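Siham Fawzy plans kitchens around the sink. "Water decides where everything else goes," she says. Her practice, Nasution, has fitted 134 kitchens, and she keeps a maintenance sheet for each.

We begin with countertop appliances. Fawzy wants a dark machine on pale marble kept on feet, with air under the housing. "The grille needs clearance. Crumbs collect below it, and most owners wipe only the front." Her sheet calls for a dry cloth under the body every 60 days. 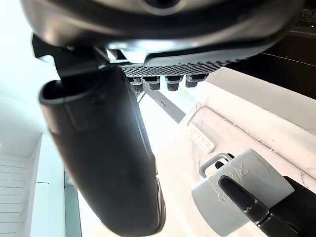

Nelly Palomino disagrees on the interval and would have owners do it monthly, more often where flour is used. Fawzy accepts this for bakers.

On storage she is stricter. Plates and cups, in her view, belong in a pull-out directly below the counter, next to the sink. "You rinse, you turn, you put it down. If you have to walk, the plate stays on the counter." A roll-up rack over the second basin takes the overflow – pans, mostly – and comes off when the basin is needed.
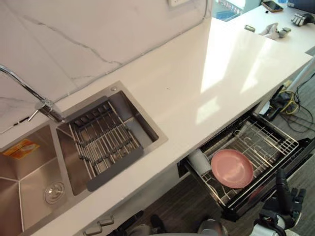
The joint at the back of the counter is her other fixed point. She inspects the silicone each June and replaces any length that has lifted. "Cut it out fully. New sealant over old does not hold."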